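Subject: Re: [towers] Two banks of slots, which goes first?
From: Myfanwy Skyrme
Date: 2024-04-28
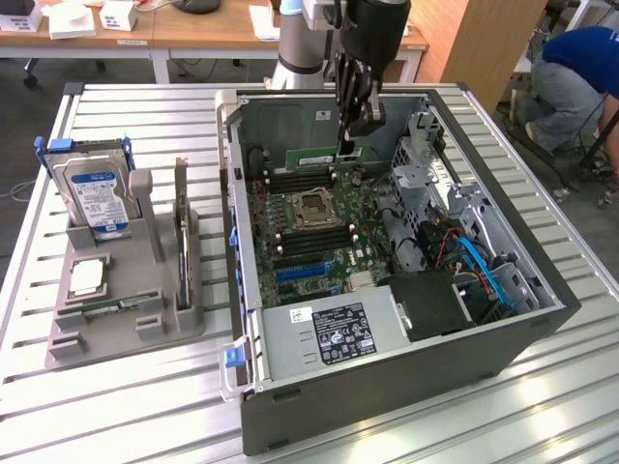

Alby, I'm so glad you asked, these old towers are my favorite thing to build up!

Alby Tautahi wrote:
> Got the case opened up and lying on its side like you said.
> Memory slots above the CPU socket and more below it. Do I
> fill one bank first? And do I leave the processor for last?
> I have 40 minutes before dinner and no patience.

Forget the 40 minutes, give it an evening. Processor first, while you've still got elbow room around that socket (lever up, drop it in, no pushing, lever down). Then memory. Check the little map in your board's manual, as the order really does differ from one maker to the next, and go in matched pairs. Line up the notch before you press, then push both ends straight down until it clicks. I love that click!

Lay all your parts out in a tray beside the case before you start. I did almost 70 of these for the Tesimness library in September and the tray saved me every single time a screw went wandering.

Oh, and tuck the drive cables over toward the cage before you close up. Mine always end up in the fan otherwise.

If you're short a stick, Satico still has pulls in the bin by the door. Bring the board number and they'll match it for you.

Send pictures when it boots!

Myfanwy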